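Children's bedding collected in Nurton will go to families in Serkthorpe, the Wesora housing group said on April 2, 2020.

Residents handed in 95 items over two weeks, most of them sheets, quilt covers and pillowcases. Another 19 were turned away as too worn to use. Everything accepted is being washed at the group's laundry on Sheikh Street and checked for tears before it is packed by bed size.

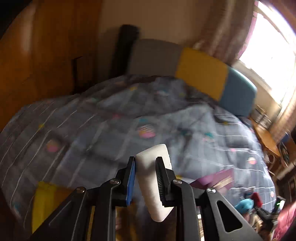

Blue-gray bedding with a grid pattern and small colorful motifs, including a striped, planet-like print.

Deliveries start later in April. The group is still short of crib sheets.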